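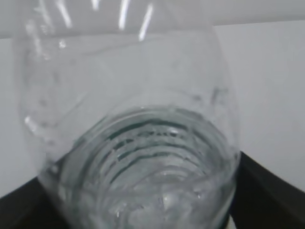
Posted by: rinberg_bench
Role: Cell tech, Candedside site
August 7, 2021

Pouring cell, wrist camera and cable routing

I look after a two-arm pouring cell. One arm holds the cup, the other holds the water bottle. The cup arm is a PIPER. It was handed over to me running, with a folder of notes that stops halfway through the gripper page, so I have been filling in the rest.

Three things I want to sort out before October, when we start longer runs:

1. Grip on the cup. We use paper cups and the rim goes out of round when the jaw closes. The pour still has to land inside.

2. Cable slack. The long run under the forearm hangs low. It has never snagged that I know of, but I don't like looking at it.

3. The wrist view of the bottle. At close range the bottle takes up most of the picture. Reflections from the overhead lights land on the plastic and the software that finds the water level gets confused by them.

The log says 2,465 cycles since the last full teardown. Last person's note says to check the wrist screws every 500. I can't tell from the log if that was done.
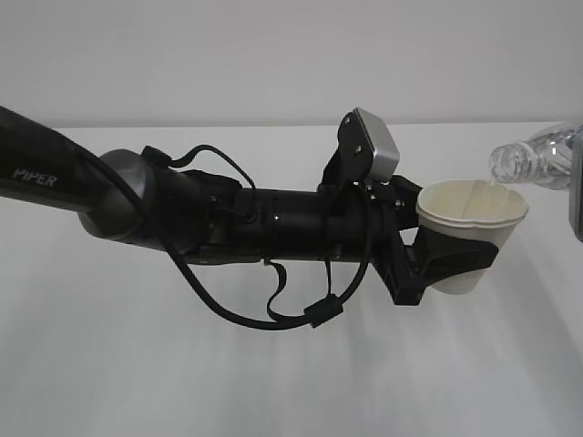

Cup arm during a pour, bottle coming in from the right.

lowbay_kit
Start with the screws. Put a paint mark across each head on the camera bracket and you can see at a glance if one has moved. If the bracket shifts even a little your hand-eye calibration is off and you'll spend a week blaming the software.

On the cups, are you doubling them? Looks like a double rim.

rinberg_bench
Yes, two nested. One cup on its own folded too often. Paint marks are a good idea, I have a yellow pen somewhere.

Basden_Dan_no_more
Doubling the cup hides the problem. Your close position is too tight. Open it a little at a time until the cup slips when you tug it by hand, then close it back up slightly. Write the number down. Do it with a full cup as well as an empty one, the full one is what matters.

lowbay_kit
I don't agree that it hides the problem. Paper cups vary from sleeve to sleeve. If he tunes the grip to one sleeve he will be tuning it again on the next. Two cups cost nothing and give you a stiffer wall.

Basden_Dan_no_more
They cost nothing until one drops out of the other with water in it. We had that at Basden. Water went down the side of the gripper and into the finger motor. New gripper.

rinberg_bench
Has anyone tried a softer pad? The one on there is curved black, came with the cell. I don't know what it's made of.

torque_and_tea
We use thin silicone sheet stuck over the pad with double-sided tape. Needs replacing when the edges lift. It lets you run a lighter grip. Wipe the pad and the cup side with alcohol first or the tape won't hold.

For the cables: leave the slack alone. People see a loop hanging and want to zip tie it flat. Then the wrist rolls to its limit and pulls the connector out of the board. Take the arm by hand through every pose it uses, plus the ones it passes through on the way, and watch the tightest point. If there is still a hand's width hanging at the worst pose you can take some out. Otherwise don't.

quietcell
Agree on leaving slack, disagree on leaving it where it is. A loop that low will find the edge of something on the table one day. Move the slack back toward the elbow joint and use hook and loop straps. No zip ties near the wrist. Check that the strap can't walk down the forearm.

Also the clip on the hanging run, if that's a ferrite, support it. The weight swings every time the arm stops and works the cable right at the edge of the clip. I replaced one cable at 2,000 cycles for exactly that. The jacket looked fine and the signal dropped out only when moving.

rinberg_bench
That is useful. We do get an occasional camera dropout on the cup arm, maybe once a shift. I had put it down to the USB hub.

quietcell
Could be the hub. Swap the cable first, it's cheaper.

torque_and_tea
What lights do you have? The streaks on the bottle are pretty hard edged.

rinberg_bench
Ceiling panels, nothing fancy. I can't change them, the room is shared.

torque_and_tea
Then put a diffuser over the cell. White cloth on a light tube stand is enough. If you can't hang anything, peel any label off the bottle, turn the bottle so the embossed marks face away from the lens, and mask the top part of the picture in software. The water you care about is down by the ringed end in your first photo anyway.

Basden_Dan_no_more
Or skip vision for level and weigh the cup. A load cell under the cup stand, done.

lowbay_kit
The cup is in the other arm. There is no stand.

Basden_Dan_no_more
Fair point. Joint torque then, but it will be noisy at that weight.

Lý_lab_bench
We tried torque on a similar setup. Too noisy for a paper cup. We went back to the camera and a timed pour at a fixed tilt – same fill in the bottle each time, that's the part people skip.

rinberg_bench
Update. Marked the bracket screws. One of the two took close to a quarter turn before it was snug, so I redid the calibration. Strapped the slack back by the elbow and supported the clip. New camera cable is on order. Still on double cups for now, silicone sheet comes next week.

Basden_Dan_no_more
Put a tray under it at least.

quietcell
What was the calibration error before and after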